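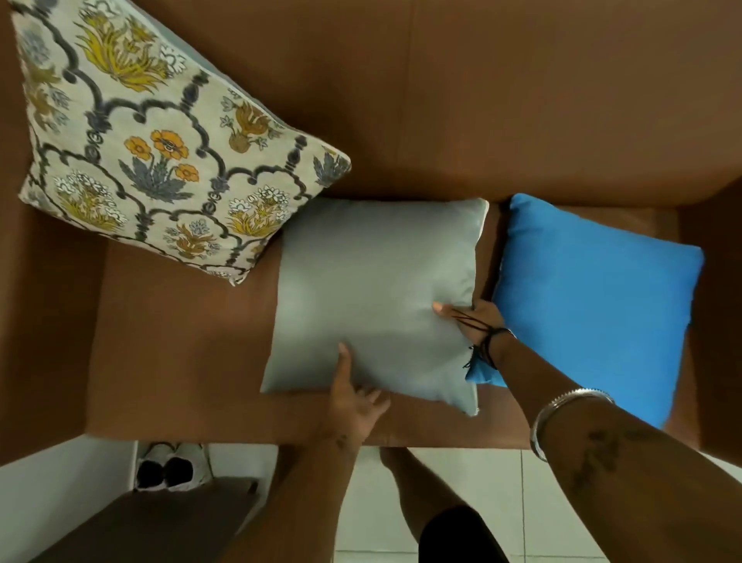

Figure 3. Sofa with three cushions: floral, grey and blue.

4.2 What people kept

I went into the Stenis interviews expecting to hear about money, and I did hear plenty, but mostly I heard about cushions! We talked to 80 renters, all of whom had moved in the past 9 months, and asked what they'd replaced first. Big furniture tended to stay put (a new sofa can easily run to 2,000 dollars), while covers, throws and lamps came and went – often for well under 100 dollars. Patterned pieces like the floral one in Figure 3 were harder for us to code than plain ones, so I gave them their own category in Clindex. The renters in Stondis were pickier about color, and I come back to them in Section 5.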